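Category: Home & Kitchen > Cups and tableware > Marks and stains

Ticket 610, still open

Hi again, me with the steel cups from Grirwood! I bought a set for our games room in Loresville back in July, and they've been leaving faint grey rings on the pale tabletop whenever they stand the right way up for a while (I've had one down for 25 minutes and got a ring, so it's fairly quick).

Tried so far: washing up liquid, bicarb paste, then the Drarkero cream at 30p a sachet. The cream shifted the old rings but new ones came back. So now I'm standing them all upside down, on the rim, to see if it's only the bases doing it.
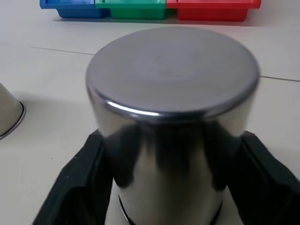
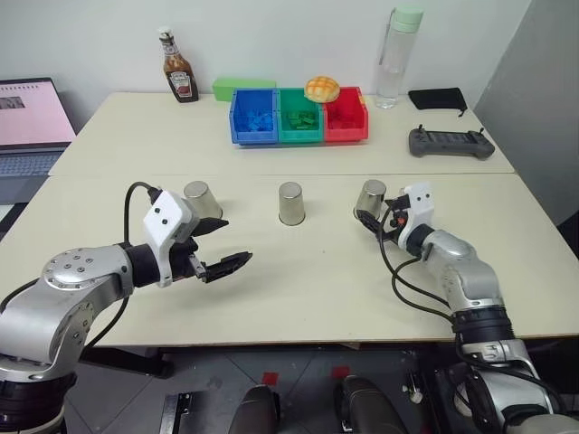
Stainless steel, brushed finish on the base, stood bottom up.

Could it be polish left on from the factory? I don't want to scrub the finish off if there's a gentler way. Will report back after the weekend – fingers crossed!

Comments (2)

siriwan_fan: Had this with mine, a long soak in hot water and vinegar sorted it.

teapot99: Felt pads. Ugly but they work.

Recent tickets
Siriwan flask lid won't close
Drarkero cream gone hard in the tub
Grirwood tray arrived bent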